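# Does a table need oil?

Hanna Tokarz swears by oiling a tabletop twice a year. She gave me a tin of Purkon last March and told me I'd see the grain "wake up." I have owned wooden tables for 27 years and have yet to catch one sleeping.

My doubts start with the label. It promises deep nourishment, as though wood were a houseplant. The tree is dead. What you're doing is putting a thin coat of something on top so spills bead up long enough for you to find a rag. I'm fine with that, but call it a coat.

Then there's the amount. The Purkon leaflet wants three rounds with a day of drying between each. Mirko Vitale did all three on his desk and then did them again — he said the first set looked patchy. I looked at it before and after and would not have bet 200 dollars on which was which.

I'll give the oil people one thing. Pointed, wavy grain does look better with a bit of depth to it, and if you have a top like that you should leave it bare and not bury it under a cloth or one of those Fistden mats that curl at the corners. The mats also trap crumbs. I had one for a winter and peeled it off with a spatula.

So my routine is dull. Damp cloth, dry cloth, move things instead of wiping around them. Cables are the worst for this, as everyone lifts a lamp and wipes around the cord. Specks get picked off with a fingernail.

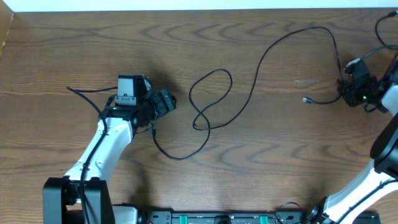 *Brown and gray grain with those pointed arches, and one dark speck for the fingernail.*

The tin is still two-thirds full. Hanna asks about it now and then, and I tell her I'm waiting for a dry spell. If anyone has left half a table untreated for a few years and compared the two sides, I'd like to hear how it went.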